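# Who Pays When the Work Stops Early? Liquidated Damages in a Small Service Contract

Student project report, Contracts II, spring term

## 1. The question

Our group was given a short fact pattern and asked to report on one issue: whether a clause fixing the amount owed on early termination can be enforced as written, or whether a court would treat it as a penalty. We worked only from the file we were handed and from the casebook.

The parties are Grimix, a company that cleans and maintains commercial kitchens, and Boutros, which runs a restaurant at the Bullow shopping center. They signed a two-year service contract. Boutros ended it after 4 months and hired Ramska, a competitor with a lower monthly rate. Grimix billed Boutros for the full termination charge in the contract. Boutros refused to pay and said the charge was a penalty.

## 2. The clause

The clause says that if the customer ends the contract before the end of the term for any reason other than a material breach by Grimix, the customer owes $232 for each month left in the term. It calls this amount "liquidated damages and not a penalty." It also says the customer agrees the sum is reasonable.

The monthly service fee is not in the clause itself. It is on a separate price sheet attached to the contract, and the copy in our file is missing its second page. We treated the fee as higher than $232 because both sides' letters assume so, but we could not confirm the figure. This matters more than we expected, and we come back to it in section 4.

## 3. The rule

Most courts start with the same two points. First, were the damages from a breach hard to estimate when the contract was signed? Second, is the fixed sum a reasonable forecast of those damages? The label the parties put on the clause does not decide the issue. A court will look past the words "not a penalty" if the amount works like one.

Courts differ on timing. Some look only at what was reasonable on the day of signing. Others also compare the sum to the actual loss, and will refuse to enforce it if the gap is very large. The burden is usually on the party attacking the clause – here, Boutros.

There is also the matter of mitigation. In many states a valid liquidated damages clause takes the place of the usual proof of loss, so the seller does not have to show that it tried to replace the customer. We found this hard to accept at first, but it follows from the purpose of the clause.

## 4. Applying it

For Grimix, the best argument is that its loss was hard to predict. It could not know when a customer might leave, whether the crew could be moved to another job, or how much of its supply cost would be saved. A per-month charge also shrinks as the term runs, so leaving late costs less than leaving early. Courts tend to like that feature better than a flat sum.

For Boutros, the best argument is that Grimix saves labor and supplies once the work stops. If $232 is close to the whole monthly fee, the charge gives Grimix nearly all its revenue with almost none of its costs. If it is closer to Grimix's usual profit, the clause looks fair. Without the price sheet we can only state the result both ways.

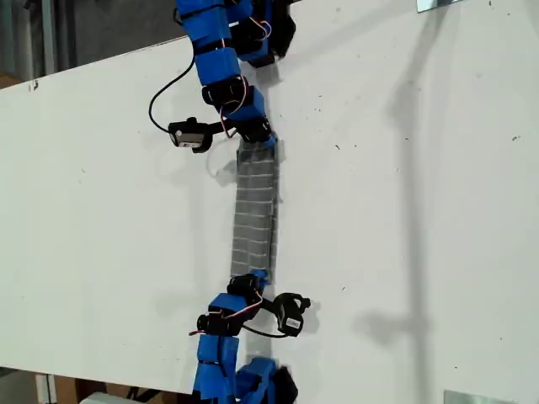
*Page last changed: Thursday, 4:15 p.m.*

## 5. The breach defense

Boutros also claims that Grimix missed two visits, and that this was a material breach. If so, the charge would never apply. The file has one complaint email and no reply. The contract lets Grimix cure a missed visit after written notice, and the email does not ask for a cure. We think this defense is weak, though a jury might see it differently.

## 6. Result

We would expect a court to enforce the clause unless Boutros can show that the charge is far above lost profit. The group split on how much weight to give the actual loss. Two members would apply the signing-date test alone, and the rest would look at both dates. The missing page of the price sheet should be requested before anyone relies on this report.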